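Clotcombe Dispatches
@clotcombe_dispatches

1/ I own 37 tote bags. I know this because I finally took them all out of the other tote bag.

2/ This started as "find the one with the zipper." It is now 9 at night and there is a tote bag on every doorknob in the apartment.

3/ For anyone who has never had the problem: tote bags come in and do not go out. You buy a dictionary, you get a tote. You sit through a talk on composting, you get a tote with a worm on it. You forget your totes at the store and buy a tote.

4/ Some highlights from the collection so far.

5/ The Clodov one. Clodov was a furniture store in my old neighborhood that closed after 2 years, and for its entire grand closing they gave away the bags from the grand opening. It says NOW OPEN. I have carried it to a funeral.

6/ One from the Drultthorpe Book Fair, where I bought no books. Very good bag, though. Flat bottom, long straps, an inside pocket that fits a phone from 2012.

7/ One so thin you can read a receipt through it. This is the one I always grab for canned goods.

8/ A canvas thing the size of a pillowcase with handles so short you can only carry it like a bucket. Who is this for. I've had it through three apartments.

9/ One with a mystery stain shaped like Ohio. Goes in the wash.

10/ One that went in the wash before and came out fit for a doll. Its slogan used to be BIG IDEAS. I am keeping it for the clothespins.

11/ Somebody just replied asking what the plan is. The plan is keep ten, give the rest to the food pantry, which has a sign up saying they need bags. The sign has been up since July. I've walked past it carrying two totes and thought, good for them.

12/ Rules for staying:
Straps long enough for a shoulder in a winter coat.
Stands up to a gallon of milk.
I'm willing to be seen with what it says.

13/ The third rule is doing most of the work.

14/ Ok, folding. I looked up how to fold a tote and there is a video with 80 comments, most of them furious. The two camps are straps-in and straps-out. I had no idea. I was balling them up.

15/ Straps-in: lay the bag flat, drop the straps down over the front, fold in thirds the long way, roll from the bottom. You get a neat little burrito. The burrito stays rolled for as long as you are looking at it.

16/ Straps-out: same thing but you leave the straps sticking out the top and wrap them around the roll at the end. Looks like a tiny sleeping bag. Holds together if you throw it, which I tested down the hall.

17/ Straps-out it is. Please don't write to me.

18/ Quick warning about checking the pockets. So far: a bus transfer, four pens, a granola bar that has turned to gravel, a coupon from Dương, the noodle place, for a free spring roll. No expiration date printed on it. I have read both sides twice.

19/ Also a library card I reported lost and paid two dollars to replace. Hello, old friend.

20/ Moved the operation to the bedroom on the theory that the bed is the biggest table I own. The bed was already in use by the laundry. The laundry and I have an understanding where it gets the far side.

21/

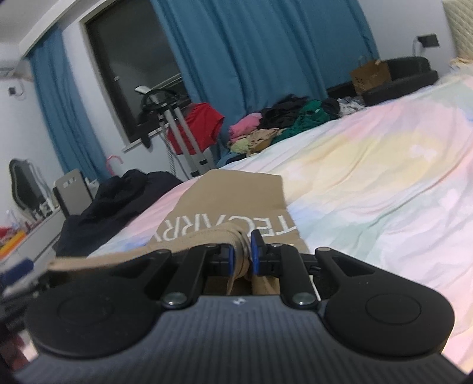
22/ Woven straps are the hard ones. The cotton kind will flop wherever you put them, but the woven ones have opinions, and the beige strap on this brown bag would sooner bunch up into a big loop than lie down on anything. It also gets in the way of the lettering, so between that and the bag being upside down, all I get is TECARR and a feeling of being told something important. The pastel sheet is no help as a work surface either. It wrinkles every time I flatten something on it, and now I have two things to smooth.

23/ Does TECARR pass rule three? I've been saying it out loud in different voices. It sounds like a wizard who works in freight.

24/ Provisionally keeping it. The color hides dirt and I respect that in a bag.

25/ Technique update for stiff straps: fold the strap back on itself first, like an accordion, then hold that down with your forearm while you do the rest of the bag. You'll need your chin at one point. It's fine.

26/ Several people want to know about ironing. I will not be ironing a tote bag. I have shirts that have never met the iron.

27/ Break for toast.

28/ Back. The keep pile has eighteen bags in it. There were supposed to be ten. I would like to know who has been adding to it while I was at the toaster.

29/ Going through the keep pile again, stricter. Out goes the bucket one. Out goes the see-through one. The composting worm I picked up and put down several times, and I'm going to say the worm is under review.

30/ Someone says in the replies that a cotton bag needs thousands of uses before it makes up for being made. I don't know if that's right, but if the number is 2000 then I have done the NOW OPEN bag's share and the rest of these have been on vacation.

31/ Storage. Before: all of them stuffed inside one, hung on the back of the closet door, so the door didn't close and when you opened it the whole thing swung out and hit you in the ear. After: a shoebox, rolled bags standing on end like files. You can see each one and you can take one out without meeting the others.

32/ The shoebox holds nine. The tenth lives by the front door with the keys in it, so I have to take it when I leave. We'll see. I have left the house without shoes on before.

33/ The zipper one, by the way. The reason for all of this. Not in the collection. I went through every bag and there is no bag with a zipper. I can picture it perfectly, it's green, it has a zipper.

34/ It's in the car. I went down and checked. It has three more totes in it.

35/ So the count is wrong and I'm not redoing the first post.

36/ Food pantry bags are by the door, packed into the biggest one, handles tied. The worm is on top where I can still get to it.

37/ The laundry stays where it is. I'm sleeping on the near side.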